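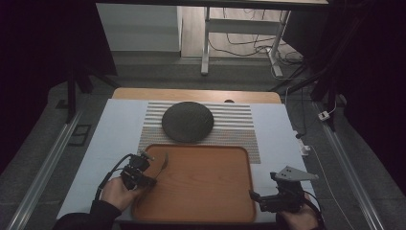 # Oil finish on a wooden tray still tacky, and white rings near one end

Posted in Home and Repair > Wood and Furniture

**Niilo Honkanen**

I have a wooden serving tray that I refinished in June. The old finish was worn through in the middle, so I sanded it down to bare wood and put on three coats of boiled linseed oil from a can I already had in the garage. I do not know how old the can is. It was opened before we moved to Katley and has been through at least one winter out there.

The color came out fine. The trouble is the surface. It has been several weeks and it still feels slightly sticky when I press my thumb on it, mostly in the corners where the bottom meets the sides. If I leave a paper napkin on it overnight, it picks up fibers.

Second problem. My wife put a hot mug on it and left a white ring. I have also got two fainter ones from glasses of iced tea. I thought oil finishes weren't supposed to get white rings, so now I wonder if there is some of the old finish left underneath.

What I have done so far:

- Left it in the sun on the porch for two afternoons. No change that I could tell.
- Wiped it with a dry cotton rag. The rag came away a little yellow.
- Nothing else. I did not want to put a solvent on it before asking.

The tray came from Ruotsalainen, the kitchen shop that used to be on the main street. I don't know what wood it is. The sticker on the bottom only had a stock number, 427, and I sanded that off along with everything else.

I would like to be able to carry food on it again. Should I strip it and start over, or can it be saved as is? If I start over, what should I use?

**Ville Pelkonen**

You can save it. You may end up redoing the last part, but I would not sand to bare wood again until you have tried the easy thing.

Sticky oil nearly always comes from too much oil left on the surface. Linseed oil cures by taking up oxygen. A thin film gets there in a few days. A thick one skins over and stays gummy underneath for months, and corners are where it collects. An old can makes it worse. If there was a skin on top when you opened it, or the oil poured like syrup, throw the can out.

Do this:

1. Get a small bottle of odorless mineral spirits and some clean cotton rags. Old T-shirts work.
2. Work outside or with the garage door open. Wear gloves.
3. Dampen a rag and rub one corner for a minute. Turn to a clean part of the rag often. You should see brown or yellow coming off.
4. When that corner stops feeling sticky, go on to the next one and then do the flat part.
5. For the stubborn spots use a gray or white nylon pad with mineral spirits on it, going with the grain. No steel wool. Bits of it get stuck in the corners and rust later.
6. Let it dry overnight and feel it again.

If it is still tacky, do it one more time. I had a bench top that took two rounds.

Now the rags. Lay them flat outdoors, one layer, until they are completely stiff and dry. Do not wad them up and drop them in the trash. Rags with linseed oil in them can heat up by themselves and start a fire. This goes for the rags you used in June too, if they are in a bucket somewhere.

About the white rings. Plain cured oil doesn't usually turn white from a warm mug, so you could be right about some old lacquer being left. Soft, uncured oil can also haze, though. Clean it first and see what is still there. If the rings stay, sand just the flat part with 220 grit on a block, going with the grain, until they are gone. Then drip a little water on a spot you think is bare. Where it soaks in and darkens, you are down to wood. Where it sits up in a bead, something is still on it.

For food, go with a wiping varnish if you want it to stand up to wet glasses. Three thin coats, a day between each, light sanding with 320 in between, and then leave it alone for a month before you use it. If you would rather stay with oil, buy fresh tung oil, the pure kind, and wipe off everything you can after 20 minutes. Then come back in an hour and wipe again, because it seeps out of the pores.

Also check the label on your linseed can. Most boiled linseed oil has metal driers in it. I wouldn't put bread straight on it while it is soft. Use a plate or a cloth until it has cured hard.

**Zirembridge**

just use mineral oil, its what I use on my cutting boards and never had a sticky one. 5 minutes and done. you have to redo it every couple months

**Ville Pelkonen**

Mineral oil is fine on a cutting board, but it never hardens, and he wants to put a varnish or a curing oil on this. Those won't stick well over it. Hold off on the mineral oil unless you decide that is all you are ever going to use.

**Niilo Honkanen**

Thank you both. I did the mineral spirits this morning. The first rag came off the color of tea. The flat part is no longer sticky at all. Two of the corners still are, so I will go over those again tomorrow with a nylon pad.

The glass rings went away with the cleaning. The mug ring is still there but lighter. I will try the water test once the corners are done, and I have a can of the wiping varnish on order from Wotis.

The June rags were in a coffee can on a shelf. They are spread out on the gravel now.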